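5th May

Cortisol assay, saliva, second run on the Jitness plate reader. Same 176 samples as the March run, thawed overnight at 4 degrees and spun before loading. The Altport set went on the first two plates, the remainder on the third.

Standard curve fine apart from the lowest point, which read high again on both duplicates. Left it out of the fit and noted it on the sheet. Blank wells normal.

Morning samples look sensible. The late evening ones are noisier than I would like - two are above the top standard and need diluting and repeating. Checked the tube labels against the Sakamoto list and they match.

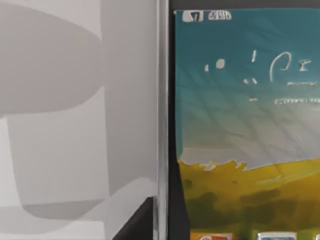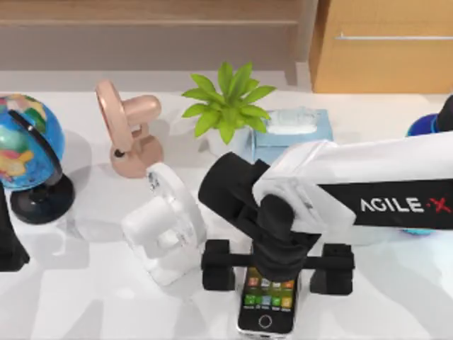

Two simulated views. Second one: arm with the gripper over the phone, globe at far left.

Incubator was set to 80 rpm on the shaker, not the figure in the Triridel protocol. Have kept it there for now so the two runs can be compared. Change it only once the repeats are done.

DHEA not started. Kit is in the cold room, top shelf, unopened. Need more low-bind tips before that, and someone should check the wash buffer - the open bottle has no date on it.

Raw files are in the shared folder under the run number.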